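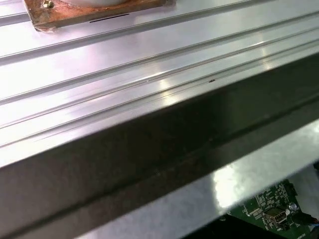
Nulla build 16: edge finder returns a case position that is off toward the rails, then the arm tries to work from it

Opened by: Wieczorek College student automation club
Opened: Dec 9, 2018
Component: Nulla vision module, wrist camera
Priority: medium (high for us, but we know you have other users!)
Status: open, see updates

Hello Nulla support, and thank you in advance for reading all of this, which is going to be on the long side. We're the student club at Wieczorek College, and our project this year is an arm that services old desktop computers: it finds the tower on the work table, finds the motherboard, and goes in for the memory. We use your edge finder for the very first step, where the arm makes a low pass over the table and looks for the long straight edge of the case. On our table it doesn't find the case. It finds the table. The wrist camera comes in low over the aluminum extrusion, with those bright ridges on either side of each groove running away toward the upper right, and the edge finder grabs one of those lines with great confidence and tells us it has found the near side of a computer. We understand why it would like them. They're long, they're straight, they're parallel, and the one nearest the front edge has a band of glare on it that is just about the strongest line you could hope for. There's also a sharp bright line where the top of the rail meets the dark side face, and on some runs we think it picks that one.

What we expected: a case pose we can hand to the motion planner, or else a "not found" so we can move the camera and try again.

What we get: a pose with a high score that is off by whatever distance lies between the case and the chosen ridge. On the run we've looked at hardest, the arm would have come down seven millimeters from where it needed to be. That doesn't sound like much until you think about memory clips.

Our setup, in case it helps:

Arm controller and gripper are both from the Vernex teaching kit, with the firmware they shipped. Nulla is build 16, installed fresh in August when we moved to the new bench. The work table is slatted aluminum extrusion. The tower lies on its side with the panel off, and our 3D-printed fixture plate sits on the table to the left of it. Lights are overhead and we can't dim them. We asked.

What we tried before writing:

Restarted everything, including the things that didn't need it.

Ran the wrist camera calibration again. The result was close enough to the old one that we don't believe calibration is the trouble.

Raised the minimum line length. This got rid of plenty of small nonsense from connectors and cables, but a rail is longer than a computer, so of course the rails stayed.

Lowered the exposure. It helped with the glare and hurt us inside the case, where the black parts turned into one large black part.

Set the region of interest by hand to leave out the front of the table. This does work, and we could stop there, but it only works if the tower is always put down in the same spot. At Skoltevar (the student competition we're getting ready for) the judges place the tower, and we'd rather not ask them to do it our way.

The log from our longest session is attached. It has 2,318 frames in it, and in 173 of those the edge finder returned a case pose from a line that one of us then marked by hand as a rail. The timestamps in the first few minutes are off. Our laptop had decided it was in another time zone, and we only noticed after we'd started. The frame numbers are fine, so please go by those.

Is there a setting we've missed that tells it to ignore a family of evenly spaced parallel lines? One of our members feels sure there used to be one. Another feels just as sure there wasn't, and we've agreed to let you settle it.

Update 1, from us

Thank you for the quick reply! To take your points in order:

Yes, the "suppress periodic" option is there, under the advanced tab, and we had never opened the advanced tab. We've turned it on. It's a big improvement when the camera is high and can see plenty of rails at once. It makes no difference on the low pass, when one extrusion fills most of the view and there isn't enough of a pattern for it to recognize as a pattern.

No, we hadn't tried starting from a higher pose. We had the low pass in there from last year, when the camera was a cheaper one and needed to be close to see anything. It never crossed our minds that we could just take it out. So we wrote a second search routine that looks from up high first, gets a rough place for the tower, and only then goes down.

You also asked whether the arm behaves once it has a good pose, or whether there might be a second problem hiding behind the first. That was a fair thing to ask, and we spent most of a session on it. We typed the tower's position in by hand, skipped the edge finder, and stepped the arm down into the open case a little at a time with somebody's hand on the stop button.
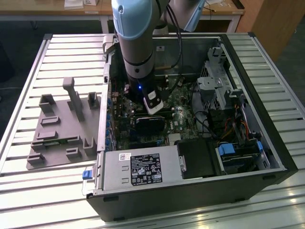 With the position typed in, we could bring the finger down over the board near the memory slots and hold it there, clear of the graphics card, and the offset we'd been fighting was gone. We repeated it after sending the arm home and got the same answer. So as far as we can tell, the kinematics are all right, the tool length is all right, and the trouble is all in the first step. We were relieved, to be truthful. Several of us had been quietly expecting to take the wrist apart.

One small thing did come up. With the wrist that far down in the case, your collision preview draws the drive cage in the wrong place – it shows it shifted toward the power supply. The arm itself stops where it should, so it seems to be only the drawing. We can open a separate ticket if that's tidier for you.

Update 2, from us

We've now run the two-stage search with "suppress periodic" on. From the high pose it finds the tower every time we've asked it to, including with the tower turned a little on the table. The low pass still goes wrong now and then when the tower is close to the front edge, and the line it picks is always that same glaring ridge or the edge just below it.

We tried your suggestion of matte tape on the front rail, and it takes the shine down nicely. The faculty adviser has asked us not to tape the whole table, though, as another class needs the grooves for clamps. We've left one strip on for now. The Skoltevar rules (we went and looked) say the table is theirs and can't be altered, so tape is only good for proving the point at home.

Something that might be useful to you: if we take the rough tower position from the high pass and throw out any line from the low pass that runs too far from it, the wrong answers go away almost completely. We did that outside Nulla in a small script of our own, which is attached, and which we apologize for in advance, as the variable names were chosen late in the evening. It would be lovely to have it as a proper option, something like a "prior pose" box next to the region of interest.

The circuit boards on the table haven't caused any false finds, by the way. You'd wondered about their straight sides, but with the longer minimum length they drop out right away.

Still open on our side:

1. Whether a prior pose can be passed to the edge finder directly.
2. Whether the score can be lowered for lines that sit right on a glare band. At the moment those get the best scores of all.
3. The collision preview drawing. Tell us where you'd like it.

We'll keep build 16 on the bench machine until we hear from you, so that anything you ask us to repeat will be on the same version. If you have a test build, we're happy to put it on the spare laptop and run it against the attached log first, and then on the arm the next time the club has the room.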